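3.2. Dónde trabaja la gente cuando trabaja en casa

Empiezo por confesar que esta parte del estudio me la imaginaba mucho más sencilla. Cuando Florêncio Figueiredo y yo preparamos el cuestionario, dimos por hecho que cada hogar tendría un sitio fijo para el ordenador y que bastaría con preguntar cuál. Pues no. De los 188 hogares que contestaron, una buena parte nos devolvió la casilla con dos o tres respuestas a la vez, tachones incluidos, y hubo quien dibujó un plano en el margen (gracias, de verdad, esos planos nos salvaron la sección 4).

Lo que aparece una y otra vez es la mesa que cambia de oficio. Por la mañana se trabaja en ella, a mediodía se come, por la tarde toca deberes y por la noche vuelta a empezar. En las entrevistas del barrio de Leitão lo llamaban «levantar la oficina», y me gustó tanto la expresión que la he adoptado como categoría de análisis. Levantar la oficina lleva su tiempo y, sobre todo, deja cosas por el camino: el cargador en una silla, los papeles encima del frigorífico, la taza que ya se queda donde está. 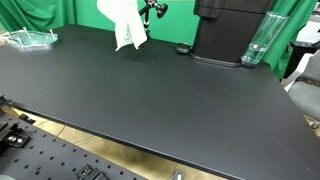 Figura 2. Superficie de trabajo oscura y casi despejada.

Kevin Nic Giolla, que leyó un borrador de estas páginas, me preguntó si no estaba confundiendo el orden con el tamaño de la vivienda. Es una objeción muy razonable — y yo también la tuve durante semanas —, pero los datos no van del todo por ahí. En los pisos pequeños de Drasance se recoge más a menudo que en las casas grandes de Vovia, donde siempre queda una habitación en la que cerrar la puerta y olvidarse del asunto. Algunos participantes recorrían hasta 400 metros al día entre la mesa y el armario donde guardaban sus cosas, según sus propios diarios, que son lo que son y conviene leerlos con cariño y con cautela.

También pesa quién más usa la mesa. Si se comparte, aparecen normas que casi nunca se han hablado: esta esquina es mía, ese cajón no se toca, el mantel se pone a las ocho aunque quede un correo por mandar. Una entrevistada de Leitão se reía contándome que sabía la hora por el ruido de los platos. Le pregunté si le molestaba y me dijo que al contrario, que sin los platos seguiría trabajando hasta la hora de acostarse.

En el apartado siguiente vuelvo sobre esas normas con los diarios de mayo, que son los más completos.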